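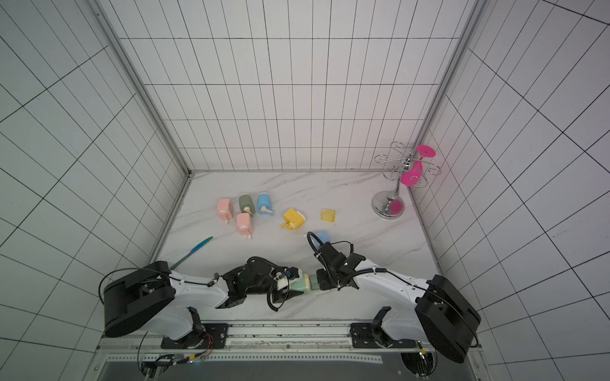

Soap dispensers have quietly become my favorite thing to sort out in a home, and I'm giving them most of the space in this month's issue! They're small, they get used a dozen times a day, and almost every house I know has more of them than it has sinks. The bottles collect under the bathroom cabinet, behind the dish rack, on top of the washing machine — and then one day you want a matching pair for the guest bathroom and you're on your knees with a flashlight. Get them all out onto one table first. Lay them on their sides the way these pink, blue, green and yellow ones are lying, and you can see the colors and the pumps at a glance, which is more than you'll ever see while they're crammed upright in a dark cupboard.

I love the pastel ones. I know plenty of you are loyal to amber glass (I read your emails!), but a pale green bottle next to a white basin makes me happy at six in the morning, and very little else does. The pump can be part of the fun too. A cream pump on a soft green bottle looks warmer than a bright white one, and a yellow pump on a yellow bottle is just cheerful.

So, once they're out, what next? Press every pump. If it sticks, stand the head in a mug of warm water for 18 minutes and then work it up and down until it loosens. Dried soap is nearly always the trouble. If it still sticks after two rounds, swap the pump for one from a bottle you're not keeping — lots of them share a thread, and it's oddly satisfying when one fits. Rinse the insides until the water stops foaming, then let them dry overnight with the tops off. Don't mix an old inch of soap with a new kind, by the way. I did that with a lavender hand wash and a lemon dish soap in our Skerkside kitchen and ended up with something like cottage cheese.

Then give each color a room. Ours go like this: pink for the upstairs bathroom, light blue for the laundry sink, green for the kitchen, yellow for the mudroom where everybody comes in with dirt up to the elbows. I've kept to it since March and I haven't once washed my hands with dish soap by mistake. Two spares live in a shallow bin on the linen shelf, and anything past that goes in the donation box.

A few of you asked about plastic wine glasses after the picnic issue, and yes, I'm still a fan, magenta ones especially. Hang them upside down by the foot on a countertop rack with hooks. They take up hardly any shelf room, no dust gets in the bowl, and the color bounces off a chrome base in a way that makes an ordinary corner look ready for company. Rinse them by hand if you can. Mine went cloudy after one summer in the dishwasher and never came back.

Same goes for those knives with the shiny blue-green blades. They're gorgeous, and I'd still wash them in the sink and put them straight away in a block or a sleeve. Please don't leave one out on the table while you're sorting other things!

Coming up: the Skalden swap table is back in October, upstairs at the Chaudhary Hall, from 3 p.m. until we run out of things to trade. Bring clean bottles, jars with lids, and anything with a pump that works. Last time we had 90 people through the door and one very popular box of mismatched lids. Parking is easiest on the Gorkov Street side, and there's a ramp at that entrance as well.

And do keep sending me your sink corners. The reader with the orange tile and the tiny brass tray — I've been thinking about that tray for weeks. If you know where to find another one, write back and tell me.

Contact: reply to this newsletter | © Skerkside Home Notes | Unsubscribe | Back to top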